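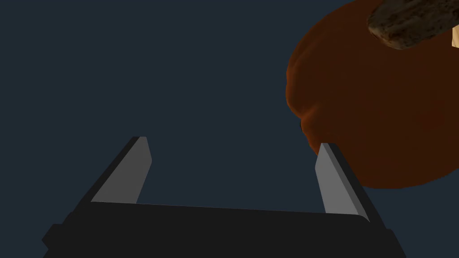
Oradside Tin Whistle Starter Set

The set has a whistle in D, a tune book and 2 practice CDs. The book starts with holding the whistle and covering the holes, then goes on to 11 slow airs and a few jigs. Each tune is played at half speed first and then at full speed.

I bought mine in August and have got through most of the first CD. The low notes are steady. The top ones are a bit shrill and need a firm breath. The print in the book is small, and the ornaments are left until the last chapter, which is too late for the jigs.

The Usada whistle has a softer tone but comes with no book.

Reviewed 27 December 2020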